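Subject: Re: [smallstitches] Folding the little dresses – am I the only one who can't get them flat?
From: Ginevra Parisi
Date: Friday, November 22, 2019

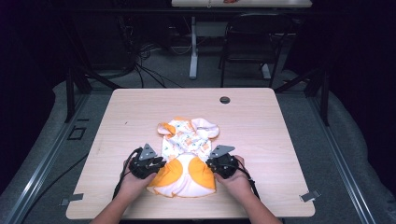
Siiri, bless you for asking, because I have been meaning to write something up for the list since June and kept putting it off until I had a free evening, and then of course the free evening got eaten by mending. So I'm glad to be pushed!

Siiri Mets wrote:
> Hello everyone, I have the second box from Gruvgate on my dining
> table and I'm doing fine with the rompers and the T-shirts, but the
> small dresses are beating me. The tops bunch up, the ruffles stick
> out on one side, and when I fold the skirt over it the whole thing
> turns into a sort of bun. Does anybody have a way of doing these
> that survives being put in a bag? Also, do we iron? I have 33 left
> and not a lot of patience.
> Siiri

You are very much not the only one. Little dresses are harder than big ones, I'm convinced of it. With a grown-up's dress you have all that cloth to smooth out and a wrinkle somewhere doesn't show, but on something that small one bunched shoulder is half the garment.

The way I do it now is to start at the bottom. I used to begin at the neck, the way my mother did with blouses, and I would get the collar lovely and then pull it all crooked again when I straightened the skirt. So skirt first. Lay the dress face up, put a hand on each side of the skirt and ease it outward until the hem is a straight line, or as straight as a gathered hem is ever going to be. Don't tug hard, especially on the ones with a contrast hem, as that edging has less give than the rest and it puckers if you pull against it. A pat is usually enough.

Then leave the skirt alone and go up to the top half. Nine times out of ten the bunching Siiri describes is a strap or a ruffle that has folded under itself, and no amount of smoothing on the front will get rid of it. Slip your fingers in at the neck and open it out from the inside. Ruffles I lay down flat and pointing toward the hem, both the same direction, and then I forget about them. They will never be perfect. Woo-jin irons his and they do look very crisp going into the bag, but I've seen them come out the other end and they look just like mine.

For the fold, bring one side in to the middle, then the other side over it, so you have a long strip with the ruffles tucked inside. Then hem up to the waist and once more to the neck. If the skirt is very full I make the side folds a bit deeper at the bottom so that it doesn't flare out. You want a packet about the size of a paperback. The dresses with big patches of color on the skirt look nicest if you finish with a patch facing out, and people at the pickup table do seem to reach for those first. I know I would.

A few other bits while I'm here:

On ironing, no, please don't feel you have to. If something is really creased from the dryer I hang it in the bathroom while I have my shower and fold it after breakfast. Anything with a stain goes in the separate pile even if you think it might come out. Thắng has taken over the soaking and he would much sooner have it before it has been folded up for three weeks.

On sizes – pin the slip to the inside of the neck, where it can be seen without unfolding. I opened 11 dresses last month looking for one size and had to fold every one of them again, and I said some things I won't put on the list. If the label is gone, measure from shoulder to hem and write that down, and Ona will work out the size. She has a chart and is very good at it.

On surfaces, I'd say use a table if you can. I did my first box on the bed, and the quilt grabs the cloth and you end up with your creases right back. A smooth tabletop lets everything slide, and your back will thank you too. Wipe it first and let it dry all the way, particularly if there is any white in the print.

We have 276 pieces to get bagged before the Godska drop-off, but that is split between all of us and I don't want anyone sitting up late over it. Siiri, if you're still fed up by Sunday, bring me what you have left, I'll put the kettle on and we can do them together. I have that almond cake you liked.

And does anyone have spare medium bags? I thought I had a whole roll and what I had was a roll of the large.

Love to all,
Ginevra

Recent in this list
Medium bags, and who has the good scissors
Re: Zippers on the winter sleepsuits (Woo-jin Kwak)
Godska drop-off, where to park
Soaking pile: please no wool (Thắng Trịnh)
Size chart, corrected version (Ona Urbonaitė)
Buttons from Pärn, free to whoever wants them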